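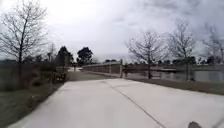 4.2 Entretien courant des allées en béton

La présente section s'adresse aux agents chargés de l'entretien des allées piétonnes en béton du parc d'Irnley. Elle traite de l'inspection visuelle, du nettoyage de la dalle, de la réfection des joints et de la tenue des bordures enherbées. Sur une allée large, le joint de dilatation constitue le premier repère de l'agent : lorsqu'il traverse la dalle en diagonale, comme sur le tronçon qui s'incurve vers la droite en direction du muret du pont, il est suivi sur toute sa longueur avant tout examen du reste de la surface. Les légères marbrures et les zones un peu plus sombres dues aux intempéries relèvent du vieillissement normal du béton et ne donnent lieu à aucun signalement.

4.2.1 Préparation de l'intervention

1. Consulter la fiche du tronçon dans le registre Jestent et relever la date du dernier passage.
2. Poser un panneau d'information à chaque extrémité du tronçon. Le passage des piétons est maintenu sur une moitié de la largeur.
3. Réunir le matériel : balai à fibres dures, grattoir étroit, brosse à joint, règle de deux mètres, coupe-bordure, seau, gants et lunettes de protection.
4. Vérifier la température du support. Aucun produit de jointoiement n'est appliqué sur un béton gelé ou humide.

Attention : le sel de déneigement est proscrit sur les allées bordées de gazon. En période de verglas, employer exclusivement du sable lavé.

4.2.2 Inspection de la dalle

1. Parcourir le tronçon dans les deux sens, à allure lente, de préférence sous un ciel couvert. La lumière rasante accentue les défauts mineurs et fausse l'appréciation.
2. Placer la règle en travers du joint, perpendiculairement à celui-ci, et contrôler l'affleurement des deux parties de la dalle. Un décalage supérieur à 2 mm est consigné au registre.
3. Rechercher les épaufrures le long des arêtes et les fissures qui partent du joint.
4. Marquer à la craie les points à reprendre. La peinture n'est pas autorisée.

Remarque : une différence de teinte entre deux zones ne constitue pas un défaut. Seule une surface qui s'effrite sous la brosse doit être signalée.

4.2.3 Nettoyage et réfection des joints

1. Dégager le joint au grattoir, sans prendre appui sur les arêtes.
2. Brosser, puis évacuer les débris au seau. Ne pas les pousser dans l'herbe.
3. Examiner le produit d'étanchéité en place. S'il est souple et adhérent, l'intervention s'arrête à ce stade.
4. Dans le cas contraire, déposer la partie dégradée et mettre en œuvre le mastic Broma, en un seul cordon légèrement en retrait de la surface.
5. Interdire le passage sur la zone traitée jusqu'au durcissement complet, selon les indications portées sur l'emballage.

Attention : le nettoyage à haute pression est interdit à moins d'un mètre d'un joint.

4.2.4 Bordures et végétation

1. Reprendre la limite entre béton et gazon au coupe-bordure, de façon à conserver un bord net et rectiligne. L'herbe ne doit pas recouvrir la dalle.
2. Laisser en l'état le gazon ras ou jauni à la fin de l'hiver. Le regarnissage est décidé au printemps, après la première tonte.
3. Rabattre les rameaux des arbustes bas qui avancent au-dessus de l'allée. La taille d'ensemble des massifs fait l'objet de la section 4.5.
4. Sous les arbres à feuillage caduc, prévoir un balayage supplémentaire en décembre. Sous les conifères et autres persistants, le balayage est assuré toute l'année.

Remarque : aucune coupe n'est effectuée sur les arbres eux-mêmes dans le cadre de l'entretien courant. Toute branche jugée dangereuse est signalée sans délai à Trinidad Bravo, responsable du patrimoine arboré.

4.2.5 Clôture et enregistrement

1. Effacer les marques de craie correspondant aux points traités et conserver les autres.
2. Retirer les panneaux.
3. Renseigner le registre : numéro du tronçon, état du joint, longueur reprise, quantité de mastic employée. Le formulaire à utiliser est le formulaire 126.
4. Transmettre les demandes de travaux à Marcelino Mateos, au service de la voirie. Les reprises de béton sont confiées à l'entreprise Aranda, titulaire du marché d'entretien.

Les dispositions relatives au muret du pont et à ses abords figurent à la section 4.3.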